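Rented homes should come with a map of their own wiring

When I moved into my flat in Gimbridge, the agent gave me two keys, a parking permit and a leaflet on recycling. I had to find the fuse box by myself, behind the coats in the hall cupboard. None of the switches in it had a label. I have rented in five places now and this is how it has been in every one of them.

I think that should change. Anyone who rents out a home should have to hand over a single sheet showing where the electricity, water and gas can be turned off, and which switch controls which rooms.

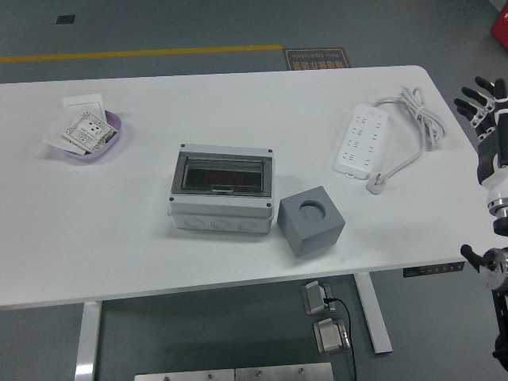

Thái Ollerora
Housing columnist

The usual objection is that tenants should leave these things alone. I agree that they should not rewire a socket or move a pipe. Turning something off is a different matter. When water is coming through the kitchen ceiling at two in the morning, the person standing under it is the tenant. The landlord is asleep, and the agent's phone goes to a recorded message until nine. In my last place the stopcock was under a floorboard beneath the washing machine, and I learned this from a plumber after the downstairs neighbours had already lost their carpet.

Landlords I have spoken to say it would be one more piece of paper in a pile that is already too thick. The pile is thick, I grant them that. My own tenancy pack had three separate pages on how to dispute the deposit and a long clause about drying washing indoors. There is room for a page that might save a floor.

Others say the information is hard to come by in older buildings, where the work has been done in bits over the years. Konholm Terrace, where I lived before this, was like that. The bathroom light was on the same circuit as the front bedroom of the flat next door – a leftover from when the two had been one house. But this is a reason to find out. If the owner doesn't know how the building is wired, a new tenant has no chance of guessing.
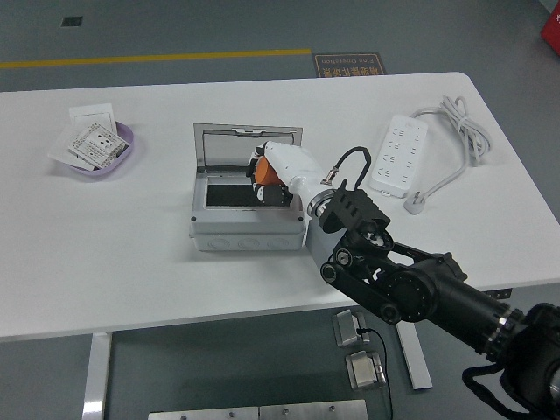

The cost would be small. Someone has to walk round the place with a pen, switching things off and writing down what stops working. It could be done between tenancies, when the flat is empty anyway, and it would only need doing again if the wiring or the plumbing changed. A copy could be taped inside the cupboard door so that it stays with the flat when people move on.

I would also like the agent to spend a few minutes on it at the start. Mine took care to show me how the blinds worked. She could have opened the hall cupboard as well.

In the meantime I have made my own. It took most of a wet afternoon in February and there is still one switch I can't account for. I have put a question mark next to it, and I'll leave the sheet behind for whoever has the flat after me.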